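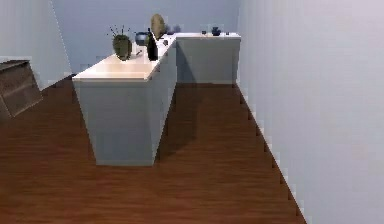
Irnthorpe Investment Club – Reading and Resources

Review: Obura Frontier Markets Tracker (annual subscription)

Our club follows a small set of African and South Asian economies, and until last spring we kept our growth and debt figures in a shared spreadsheet. Obadia Odera had been updating it by hand from central bank releases and it took up most of his Sunday evenings. We agreed to pay for one year of the Obura tracker and see if it could replace the sheet. The subscription was $225 for a club license with two logins.

The tracker covers 50 countries. For each one you get GDP growth, inflation, the policy rate, the current account, foreign reserves and public debt, with history where it exists. Coverage is uneven. Kenya, Ghana and Zambia are complete and were updated within a few days of each official release while we were watching them. For 31 of the countries the inflation series is monthly. The rest are quarterly or annual, and the country list doesn't tell you which until you open the page.

Charts are simple to make and export cleanly. You can put several countries on one chart, but not two measures with different scales, so plotting copper prices against Zambian reserves still means going back to a spreadsheet. The download button gives a plain CSV file with the source and release date in the last two columns. This was the feature we used most.

The forecasts are the weak part. Obura publishes its own growth forecast for each country, updated twice a year, with one paragraph of explanation. In the November update, the paragraph for Mozambique talked about gas projects in general terms and did not say what start date had been assumed. A forecast that depends so heavily on one sector needs that date. Revisions also overwrite the old numbers, so you can't go back and check how earlier forecasts did. We now save a copy before each update.

Valdemar Baldursdóttir compared it with Zalteo, which she uses at work. Zalteo has better bond data and keeps its old forecasts, but it is priced for firms and has no club rate. Velwood's free newsletter is worth reading alongside either one for the commentary on currency policy.

Support answered both of our emails. One was about a debt figure for Malawi that seemed to leave out domestic arrears. They confirmed it did and added a footnote. The other asked for a third login and the answer was no.

We renewed for a second year. Members who only want headline growth numbers can get those free elsewhere – the monthly inflation and reserves series are what you pay for. Ask Obadia for the login details.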